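Magazine Features Law & Money Archive Subscribe
Features > Law & Money > Charities

The Foundation That Never Quite Gives

Every year the Flarden Foundation announces a season of generosity. Every year its filings tell a duller story.

Last year it reported 291 grants. I read the list twice. Of those, 138 went to groups that share an address with a Flarden board member's business in Mellham. That may be perfectly legal. Lamisi Eshun, a lawyer who advises small charities, told me the rules on self-dealing are strict on paper, "and then somebody has to check." 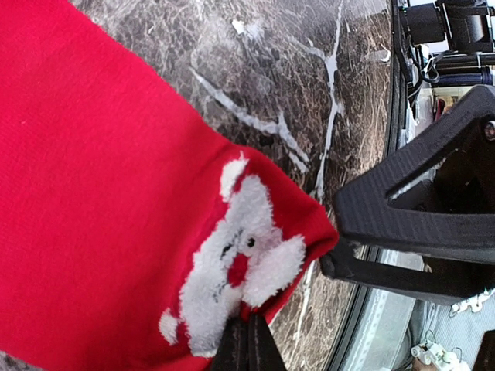
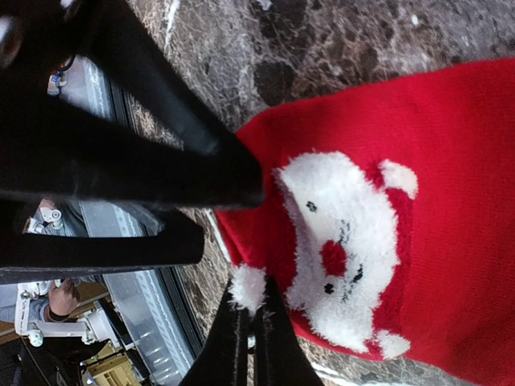 Santa's face on red knit.

The foundation's own counsel, Eoin Hennessy, says each grant was reviewed by an outside firm, Mandent. He would not share the reviews. He did send a brochure – a long one.

I asked what Mandent was paid. Hennessy said the fee was "in line with the market," a phrase I have heard from people charging all kinds of fees.

Halyna Melnychuk runs a food pantry across town and has applied to Flarden since it opened. She got a form letter in May. It thanked her for her interest and invited her to apply again.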